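2 min read

Progress report to Avance - garment handling work package
Prepared by Lucinda Kasprzak, 18th October

Work since the last report has covered two items: collection of hand-held gripper demonstrations for hanging garments, and a first comparison of two training methods on that data.

The collection target for this period was 200 usable demonstrations. We recorded 258 and kept 139 after review. Most rejected recordings failed at camera tracking, usually when the operator turned the tool quickly toward the rail and the pose estimate jumped. Biljana Grgić has rewritten the tracking check so that it runs while the operator is still at the station, and a bad recording can be repeated at once. The shortfall of 61 will be made up in the next period.

Dark knitwear remains the hardest category. Fabric edges are difficult to separate from a dark background, and the policy tends to close the fingers too early. Adding the gripper opening width as an input reduced early closing in offline tests - the effect was clear for knits and small for woven shirts.

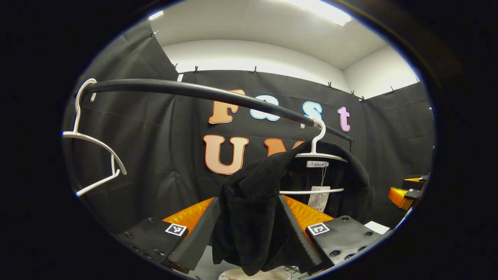 For the method comparison, Harvey Lapointe trained one policy on full episodes and a second on episodes split at the moment of grasp. Both used the same recordings and the same camera input. The split version predicted the grasp point more closely on held-out garments, but its motion after the grasp was less smooth. We do not yet consider the difference large enough to drop either method. Trials on the Bouchard arm are needed first, and these have not started.

Two issues affect the schedule. The replacement finger mounts ordered from Imach are late, and the arm cannot be fitted until they arrive. Storage on the Tusa server is also close to its limit; Nathalie Li is moving raw video to the archive and will keep only the processed episodes on line.

Planned for the next period:
- record the missing demonstrations, dark knits first
- fit the arm and run both policies on the same garments
- report grasp success and drop rate separately

The March deadline for the final data release is unchanged. No change to the budget is requested. Questions on spending should go to Francine Leclerc.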